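4.2 Changes in operator tasks at the returns line

The Utbridge site handles returned outerwear for three retail clients. Before the cell was installed, each garment passed through four manual steps: unpacking, closing of fasteners, inspection and folding. Closing of fasteners was recorded as part of inspection and had no time standard of its own. In the interviews, operators named it as the step most likely to cause sore thumbs and wrists by the end of a shift, particularly in December, when the share of zip-up jackets is highest.

The Trurnotico cell takes over the handling of zippered garments between unpacking and inspection. It has two arms working over one table, each fitted with a two-finger gripper, and the control software is supplied by Khoury. Garments are placed on the table in whatever state they leave the bag. Operators were told in the first week to spread them flat, but this instruction was dropped when it added more time at the table than it saved in the cell.
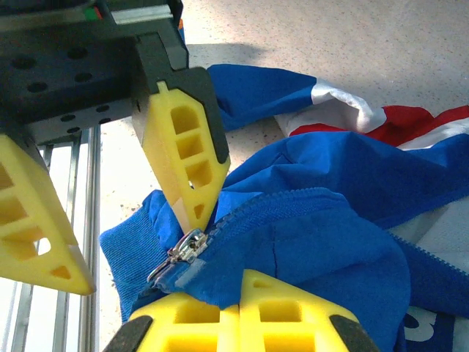
Task logs were kept for 929 garments over the observation period. Of these, 323 required an operator to step in at least once. An intervention was defined as any entry that paused both arms, whether or not the garment was touched. Short pauses to clear lint or tags from the table were logged separately and are not included.

The reasons for intervention were not evenly spread. The largest group concerned fabric folded over the zipper track, so that the grippers closed on cloth or lining and the teeth could not be brought into line. The second group concerned sliders that had come to rest inside a fold. Damaged zippers formed a small group, but took the longest to resolve, as the operator had to decide between repair and downgrade before the cell could be restarted.
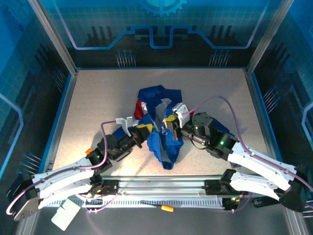
Operators adapted their work to these patterns without formal instruction. By the third week, most of them turned sleeves out of the way before releasing a garment to the cell, and several pulled the slider to the top side of the cloth. Neither action appears in the written procedure. Both were described as "setting it up for the arms," and new staff learned them by watching. The site's own reports credited the lower rate of pauses in this period to a software update, which was installed in the same week. Our data do not allow the two effects to be separated.

Staffing on the line was unchanged, but the content of the work shifted. Operators spent less time with their hands on zippers and more time watching the cell, waiting for a pause or judging whether one was needed. Of the 40 operators who returned the questionnaire, a majority reported less hand strain. A similar number reported that the work had become harder to pace, given that pauses came at irregular intervals. Operators on the late shift, who ran the cell with one person instead of two, rated it lower on both items.

A second point concerns inspection. Under the manual process, the person closing a jacket also felt the lining and seams, and often found tears before the inspection step. With the cell in use, these faults were found later or passed on to folding. The site responded by adding a lining check at inspection, which returned part of the saved time to manual work.

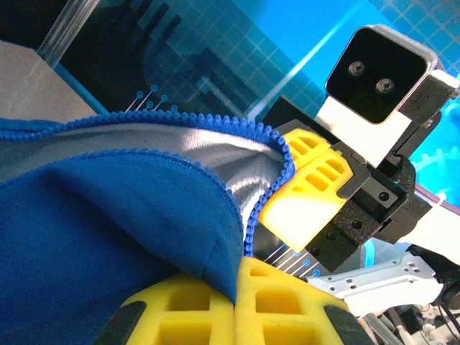
4.3 Limits of the field data

The logs cover one line at one site and a narrow range of products. Zallora, the site operator, plans to extend logging to 1000 garments with a fixed share of lined coats, and to record preparatory handling as a separate task. Until such records exist, the figures in Section 4.2 should be read as describing a line still adjusting to the equipment.

Related articles
Task rotation and hand strain in garment sorting
Waiting time as work: pacing in semi-automated cells
Informal procedures on mixed human and robot lines
Grading of returned textiles: a field comparison

Shares 12 | Comments 3

Contact | Copyright and permissions | Back to top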